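Can the town council hold a recount after the result has been certified?

Posted in Local Government & Elections
Asked by ullum_resident

We had a special election in Ullum in August for one open council seat. The candidate I supported, from the Nositz Road end of town, lost by 6 votes. There were 632 ballots counted in total. The county certified it on a Monday and the winner was sworn in the same week.

Now I'm hearing that 86 mail ballots were set aside because of signature problems, and that some of those voters never got a letter telling them they could fix it. The council says the matter is closed. Is that right? Can the council order a recount if enough people show up and ask? And would a recount even look at the 86?

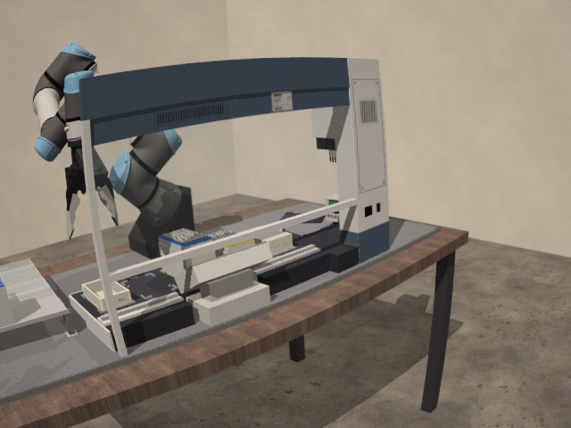 Benchtop lab instrument on a table with a gray mat.

I read the notice on the county site twice and it only says "final." It doesn't say who to contact.

Replies

erau_precinct_clerk

The council has no say in this. In most states a town council doesn't run its own elections. The county does, and any recount request goes to the county election office or to a court. The council can pass a resolution asking for one, but the county doesn't have to do anything with it.

You are also asking for two separate things. A recount runs the same ballots through again. If the 86 were rejected before the count, a recount will skip them again. To get those looked at you need what is usually called an election contest, and that is filed in court. Often it has to be filed by the losing candidate or by a set number of registered voters.

Deadlines are short. Where I work it is a matter of days after certification, and being sworn in doesn't by itself stop a contest that was filed on time. Call the county first thing in the morning and ask these:

What date was the result certified?
What is the last day to file a contest?
Who is allowed to file?
Is there a log of the cure letters that were mailed out?

The last one is normally a public record. Ask for it in writing — email is fine — and keep a copy of what you sent. You probably won't get the ballots or the signatures themselves.

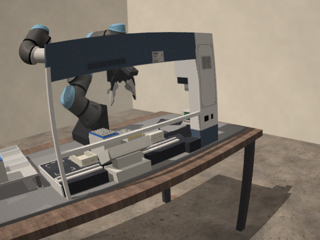 Image: Kaufmann

If the log shows letters were never sent, take it to a lawyer who does election work. The court will want to know if the number of affected ballots is bigger than the margin, and in your case it could be.

ballotbox_dad

Same thing happened in our school board race and they just told us to wait for the next election. I'd go to the meeting anyway and use public comment. You only get 2 minutes so write it down.

ullum_resident

Thanks. I called and the filing window is still open until the end of the week. They said the letter log exists but I have to fill out a form to get it. The candidate is talking to a lawyer now. I didn't know the recount and the contest were different things.

erau_precinct_clerk

Good. Don't wait for the log before filing if the window is that short. Ask the lawyer if the papers can be amended once it comes in. The rules on that differ by state.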